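Home | Modules | Handouts | Reading | Contact

FAMILY TRACING AND REUNIFICATION
Handout 5: From open file to first meeting
Posted in January by the module tutor, Sturnlow College

Read this before Thursday's seminar. It follows on from Handout 4, which dealt with how a missing person report is taken and who holds it. This one covers long-running searches, where years have gone by and the person sought may have a different name, a different language and no memory of the first home.

1. What counts as long-running

For this module a search is long-running once it has been open for five years or more. The law in most countries draws no such line. We use it because the work changes at that stage. Witnesses have moved, phone numbers are dead and the first investigating officer has often retired. A child who was two when the file was opened is now at school, and descriptions of height, hair and clothing are of little use.

2. The Birko register

Our main case study is the register kept at Birko, a river port which took in large numbers of displaced families over a short period. Children were separated from adults at the landing stage, in the reception sheds and on the buses going inland. The register opened with 3,858 names. Clerks wrote them down by ear, so the same surname can be found in several spellings. Uvarau, for instance, is entered under U, O and V, and it was some years before anyone saw that the entries belonged to one family.

Points to note from the register:

- Dates of birth were often guessed. A large share fall on the first day of a month.
- Siblings were given separate numbers with no link between them.
- Place names were recorded in the language of the clerk, not the family.
- Later corrections were made in pencil and were not copied to the second set of books.

3. Matching

A match is a proposal and has to be treated as one. Two entries may agree on surname, village and year and still belong to different people. The usual order of work is documents first, then interview, then a DNA test if both sides agree to it. Families should not be told of a possible match on documents alone. In the Tomić file, which we will read in class, relatives were told too early. The match failed, and they withdrew from the search for 12 years. When a correct match was found they had to be traced themselves.

Interviews with people who were taken or lost as small children need care. Early memories are often of smells, sounds or a single object. Write these down as given. Do not suggest a detail and ask whether it fits.

4. Telling both sides

Once a match is confirmed, each side is told separately, in person where possible, and on the same day. The person who was missing, if now an adult, decides whether contact goes ahead. The searching family does not have a right to an address. Students tend to find this hard, and it is worth going over the reasons in your groups.

Where the person is still a child, the court or welfare office decides, and the family that raised the child has to be heard. That family may have acted in good faith. 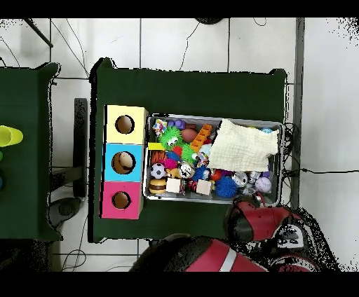 5. The first meeting

A first meeting should last no more than 90 minutes. It should be held on neutral ground, with a second room for anyone who needs to step out. If an interpreter is needed, book one who is not related to either family. Press should be kept away, even when the family has used the press during the search. Agree beforehand who will speak to reporters afterwards and what will be left out.

Younger children on either side, such as brothers and sisters born after the separation, are often forgotten in the planning. They should be told who they are going to meet in plain words, and they may stay away if they want to.

6. After the meeting

Files are commonly closed on the day of the meeting. This is a mistake. Many families need help with papers: a change of name, a second birth certificate, inheritance, or a travel document. Contact may stop after a few months and start again years later. Keep the file open and note a review date.

For Thursday

Read the Tomić file up to the second interview. Come ready to say at what stage you would have told the relatives, and what you would have wanted in hand first.

Related handouts
Handout 3: Records kept in emergencies
Handout 4: Taking a missing person report
Handout 6: Working with reporters during a search
Spelling and name variants in the Birko register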